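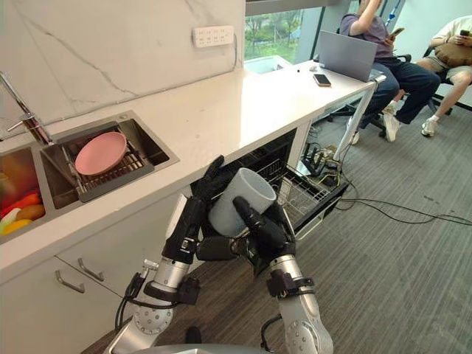

Pale mug, dishwasher open

Chalky film on mugs and glasses, going nuts here

Hậu Tạ
Posted 12/8/22 in Kitchen & Laundry

Moved to Clorkiver in October. Same dishwasher brand I had before, same tablets, same everything. Now all the cups come out with this whitish haze, worst on the inside. Glasses are bad too, plates not so much. Rubs off a little with a dry towel and then its back next time. Ran a cleaner through it twice. Cleaned the filter, gross but not blocked. Tried the hot cycle, no change or maybe worse??

Neighbor says the water here is hard. Landlord says no, it's my detergent. Is there a way to tell without paying someone? And if it IS the water, do I need a softener, or can I get by with something cheaper. Renting, so nothing that gets plumbed in. Have guests coming and would like to not hand them cloudy glasses. 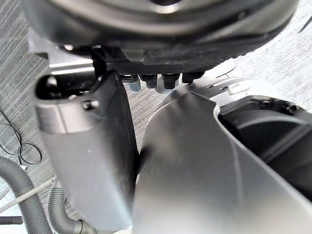
Úna Egan
Vinegar test first. Take one glass, sit it in plain white vinegar 15 minutes, rinse, look. Haze gone = minerals, so hard water. Haze still there = the glass is etched and it's staying that way, sorry. Don't test on anything with a gold rim.

If it's minerals: rinse aid. Fill the little compartment, turn the dial up to the highest setting and work down from there. I went years with mine empty because I thought tablets covered it. They sort of do, in soft water.

Check for a salt tank too. Screw cap in the floor of the machine, under the bottom rack. Lots of machines don't have one. If yours does, dishwasher salt only, NOT table salt.

Phúc Lưu
just get a new dishwasher, mine was 15 years old and did this

Hường Tăng
New dishwasher won't fix the water lol. Please don't buy one for a rental.

Agree with Úna on the vinegar. I'd add, look up your water report before you spend anything. Ours in Tedell is posted on the town page, it came out at 111 parts per million and I still get a bit of film, so you don't need crazy numbers. Call the water office if you can't find it, they told me over the phone in two minutes.

Other stuff that helped me. Run the kitchen tap till it's hot before you start the cycle. Quit prerinsing so much. Switch from tablets to powder so you can change the dose, hard water wants more, soft water wants less.

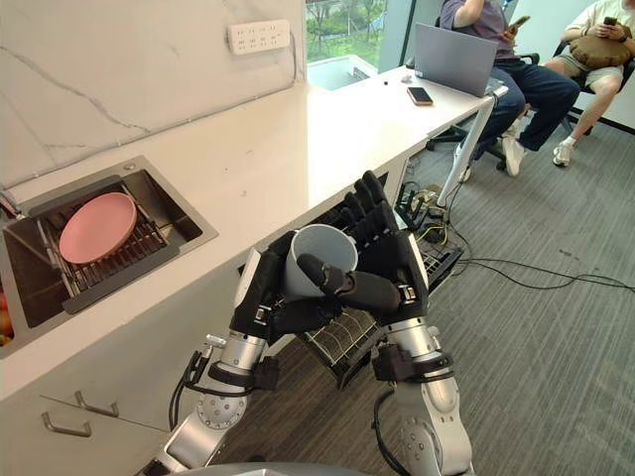 And open the door when it finishes. Steam sits on everything otherwise and drys into spots. Mine gets 40 minutes with the door cracked and then I unload, bottom rack first so the top doesnt drip on it.

For the guests, soak the glasses you need in half vinegar half warm water the night before, rinse well, dry by hand. Not a fix but they'll look fine.

Hậu Tạ
Did the vinegar thing, came up clear! So, water. Getting rinse aid tomorrow, no salt tank that I can find. Will forward this to the landlord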